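Workshop notebook – November, gift wrap and paper sort

Started just after 9 with the big floor job, and what a good morning it was. Hina had the idea of doing the paper sort down on the rug instead of fighting for bench space, and I'm completely converted. You can spread out, you can kneel, and nothing rolls off on to the concrete. We should have done this years ago!

The delivery from Asen was 108 large sheets of the plain white, 9 of them creased at one corner. The creased ones are in the offcuts drawer (still lovely for tags and liners, so please don't bin them). The rest went in flat, long edges together. I tried the new white against last winter's stock and the new one has more body to it. It takes a fold beautifully and holds it, and when you run a thumbnail down the crease you get that proper crisp line.

King-fai wants a standard fold for the Bustdale parcels so that they all look like they came from the same pair of hands. We tried three ways and liked the second best: long side first, turn the raw edge under by a finger's width, then bring the ends up as triangles. Eliseo did his without any tape at all. I'm going to learn how he does that if it takes me until spring.

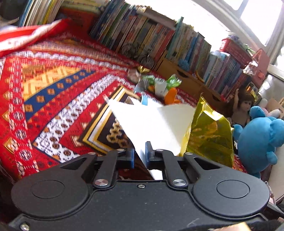 Yellow with white is the pairing I keep coming back to. The shiny yellow is a brute to fold, mind you – it springs back the second you let go and it shows every crease – but as an outer layer over plain white it glows. Estrella thinks it's too loud for the smaller boxes and she may be right. I'd still use it on everything.

Things to remember for next time:

Sweep the rug first, both directions. Grit marks the white paper straight away.

Keep the small bits together at the far side, out of kneeling range. I have now knelt on a bulldog clip twice.

Shiny sheets last. They slide about and take the white with them.

Cut on the bench, never on the rug. It's far too nice a rug. I spent most of my tea break looking at the borders, and there's a diamond band on navy that I want to copy as a potato print. Triin has offered to carve the block if I draw it out at full size, so I've started a sketch at the back of this book. The zigzags might do for ribbon.

Barrera order is number 3455, still waiting on string. Serkomico can do the tissue in packs of 3000, which sounds mad until you remember how much we got through last year. King-fai to decide.

After lunch: second go at the tape-free fold, then label the shelves. Hina has the good pen.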